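Home Posts Replies Media About

Mwangi Minja
Thread

1/ My aunt asked me on Friday if a machine can warm her dinner yet. She meant the whole job: open the microwave, put the plate in, close it, press the button. I promised her a serious answer, so I am writing it as a thread.

2/ Short answer: not in her kitchen. In simulation we are closer. I have spent most of January on one small piece of this chore, the door.

3/ A door looks easy to a person. You pull, and your hand follows the curve without thinking. An arm must hold a thin handle and move along an arc, and if the arc is wrong by a little, it pulls against the hinge or the fingers slip away. 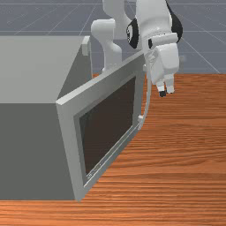

4/ The door stands open and the white fingers are beside it, above the table. I use a simple grey oven with a dark window and a bar handle. My aunt's oven has a push button and no handle at all, so for her this skill is useless. She laughed very much when I told her.

5/ I ran 200 attempts with the oven turned to different angles. Nearly 4 in ten failed. Most failures came at the first touch of the handle, very few in the swing.

6/ Rehema Obura asked if it would work on a real oven. I don't know. A real door sticks a bit at the start, and my model of that is poor. Also a real kitchen has steam, grease and a cat.

7/ Next I will try closing. I expected it to be the easy half, but two people at Brisano have warned me already. If you have worked on latches, please write to me.

Contact · © Mwangi Minja · Back to top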